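夏になると、家にこもってお笑いのスタンダップばかり観てしまう者です。8月は特にひどくて、夕飯の片付けが終わると、もう誰かの一時間スペシャルを再生しているような有様でした。そんな私が今回書いておきたいのは、Brimoの卓上スピーカー「Swanson」のことです。テレビの下に置く横長のものではなくて、食パン一斤くらいの大きさの、ころんとしたやつです。買ってから3か月、ほぼ毎晩使ったので、そろそろ感想をまとめてもいい頃かなと思いまして。

## 買うまでのこと

もともとはテレビ内蔵のスピーカーで我慢していたんです。ところがスタンダップというのは、困ったことに、オチのところで声を落とす人がとても多い。前置きは大声で客席を揺らしておいて、肝心のひとことをぼそっと言う。で、こちらは聞き取れずに巻き戻す。巻き戻すと今度は客席の笑い声がどーんと来て、隣の部屋で寝ている母を起こしてしまう……この繰り返しでした。

音楽用のスピーカーもいくつか試させてもらったのですが、低音がふくよかなものほど、しゃべりはもこもこして聞こえるんですよね。弟には「字幕を出せばいいじゃない」と言われました。いや、それはそうなんですが、字幕だとオチが先に読めてしまうでしょう。あれがどうにも悔しくて(わかってくださる方、きっといますよね!)。
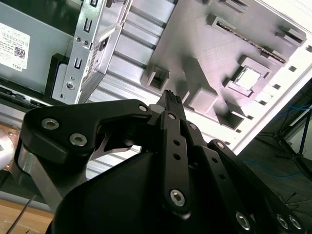 そんなわけで、声がはっきり聞こえることだけを条件に探して、行き着いたのがSwansonでした。色は生成りと紺の2色で、私は生成りにしました。届いた箱は思ったより小さく、付属品は電源コードと光ケーブル、それに紙の説明書が一冊。つなぐのは10分もかからなかったと思います。

## 音の話

最初に流したのは、Hemi Sutcliffeの「Zulville」です。故郷の小さな町に帰って、昔通った公民館の舞台に立つという、ちょっとしんみりする一本で、私はもう何度観たかわかりません。客席は615席、その最前列に小学校の担任の先生が座っている、というくだりから始まるあれです。

Sutcliffeはささやき声の名人でして、マイクから顔をそむけて独り言のようにこぼす場面がたくさんあるのですが、これが全部聞こえる。びっくりしました。お母さんの電話の真似をするところで、受話器を置く直前に小さくため息をついていたなんて、今まで気づきもしなかったんです。何度も観たのに!

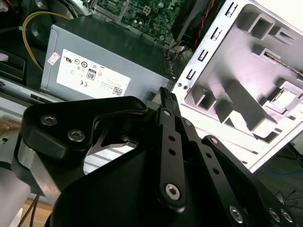

それから、笑い声の聞こえ方も変わりました。テレビのスピーカーだと「わあっ」というひとかたまりの音だったのが、左の奥で一人だけ遅れて笑っている人がいるとか、前のほうの女性が手を叩いているとか、そういう細かいところまで届いてきます。一人で観ていても、なんとなく客席にまぜてもらっている気分になれて、これは嬉しいおまけでした。

音楽ものも少しだけ。幕間に生バンドが入る公演では、歌はとてもきれいに出ますが、ベースはやや薄いです。ダンサーが跳んで床を踏み鳴らすところなども、もうちょっと「どすん」と来てほしい。ライブ映像を中心に観る方には、正直なところ物足りないかもしれません。

## 夜中に使う方へ

「Cura」という夜間モードがついていて、大きい音を抑えて小さい音を持ち上げてくれます。私はこれのために買ったようなものです。強・中・弱とあるうち、強にすると拍手までぺたんと平らになってしまい、舞台の熱気がどこかへ行ってしまうので、普段は弱で使っています。弱でも母が起きてくることはなくなりました。翌朝「昨日は静かだったねえ」と言われたときは、心の中で小さく万歳をしました。
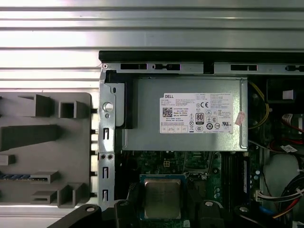
ひとつ文句を言わせていただくと、Curaの切り替えが本体の裏のボタンでしかできないんです。リモコンには音量と入力切替しかありません。暗い部屋で裏側を手探りして、間違えて電源を切ってしまったことが何度あったか。いちばん盛り上がるところで音がぷつんと消える、あの寂しさといったら。私はボタンの上に丸いフェルトを貼って、手触りで分かるようにしてしまいました。

あと、表面の布はほこりがつきやすいです。生成りだと目立たないかと思いきや、黒い服の繊維がしっかり見えます。洋服用のブラシで軽くなでると取れるので、観る前の儀式のようになっています。

- **声の聞きやすさ:** 文句なしです。小声の芸人さんが好きな方はぜひ。
- **低音:** 控えめ。ドラムやベースを楽しみたい方は、大きめの機種も聴いてみてください。
- **操作:** 裏のボタンだけはなんとかしてほしいです、Brimoさん。

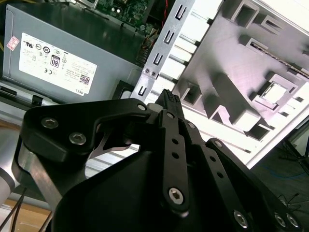 ## どんな人に合うか

漫談や落語、トーク番組、それから会話の多いドラマをよく観る方には、自信をもっておすすめできます。落語は特によくて、扇子を置く「ことり」という音まで聞こえるので、寄席好きの叔父に聴かせたら、そのまま一席最後まで座り込んでいました。帰り際に型番を控えていったので、たぶん買うと思います。

反対に、映画の爆発や大きな会場のコンサートが目当てなら、同じ予算で別のものを選んだほうが満足できるはずです。部屋の広さでいうと、うちの六畳間では音量を半分まで上げたことがありません。広い居間でどうなのかは、試せていないのでなんとも言えないところです。

今夜はSutcliffeの古い公演を、デビューの頃から順番に観直すつもりでいます。録音のあまりよくない時代のものなので、Swansonでどこまで聞き取れるか、また気が向いたら追記しますね。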